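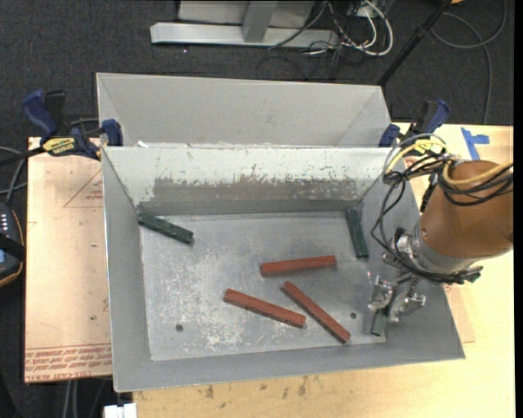

Bostell Workshop, Fixtures and Bins

19 November 2019
Bin 301, front compartment

Moved the grey sheet-metal bin to the light table and clamped it down. Four blue bar clamps, two at the far corners and two by the ends of the divider. Front lip left free. The Ursu tray we had before crept forward whenever something was pushed against the back, and I did not want to repeat that.

Rear compartment not in use for now. Everything goes in the front.

Contents are the reddish-brown and dark green bars from the Skurusetti box. They do not stack and I have stopped trying to make them. Dropped in by hand they end up at all angles on the floor, and the green ones tend to finish propped on the divider. One at upper right is nearly upright against the sheet. A bar in that position needs a note in the log as "leaning", separate from "flat", otherwise the layouts cannot be compared later. Old sheets have no column for it. Added one.

Floor is scratched white in places and the divider is scuffed all over, with a darker band on the lower half. Wiped a patch of the band with solvent, no change. Leaving it.

Two holes in the floor, near the lower left and lower right. Bars pass over them without catching. Small offcuts might not. Tape from underneath if we go to the short pieces, and check that the tape does not lift the floor off the table.

Layout procedure as used today:
- empty the bin completely, including the corners
- drop from 20 cm, one bar at a time, alternate colours
- no straightening afterwards
- any bar that lands over the front lip goes back in last

Ran 6 layouts. Layout 2 discarded, a bar went over the side and I put it back in the wrong order.

To do:
- retighten the far left clamp before each set
- remove the blue tape from the table, upper right
- ask Ballgate for a second bin with the same divider slope, delivery in December if they have one
- print new log sheets with the "leaning" column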